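Review: The Vinthorpe Atlas of Island Flags, Arms and Seals

Reviewed for the Map and Reference Room, Hakalbridge Public Library

The Vinthorpe Atlas is a single-volume reference work on the flags, coats of arms and official seals of island states and dependent territories. It is edited by Heike Baumgart, with historical notes by Shuk-fan Cheung, and contains 1,489 entries. The library has had a copy on trial in the reading room since April.

Entries are grouped by ocean and then by date of first adoption. Each gives the text of the founding order or act where one survives, a plain description of the design, and a short account of later changes. The notes on colonial badges are the strongest part of the book. Cheung explains how a badge could remain in use for decades after the office it represented had been abolished, and she cites the correspondence in full.
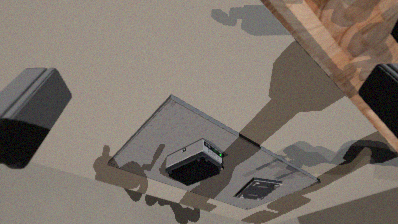 The color plates are less even. Plates in the first half are sharp, and the blues and greens can be told apart without difficulty. In the second half the printing is darker, and several shields lose their detail. Sand and stone tints suffer most: a beige with a fine speckle, like the surface between the two dark gripper fingers, prints here as flat brown. Readers who need to match a shade should rely on the written color notes, which are careful throughout.

The index deserves separate mention. It lists mottoes by first word and by language, and it cross-refers former place names to present ones. A reader looking for a territory under its 19th-century name will usually find it within a minute.
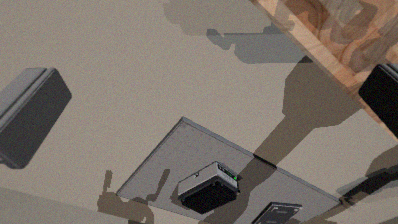
A supplement of 150 pages covers harbor authorities and postal administrations. Much of this material was previously available only in the Cletcombe typescripts, and its appearance in print is welcome. The supplement has its own page numbering – an inconvenience when citing – and its maps are too small.

The binding is sound, although the volume is heavy and should be used on a stand. The Reference Room recommends purchase of one copy for consultation on the premises. Rating: 4 out of 5.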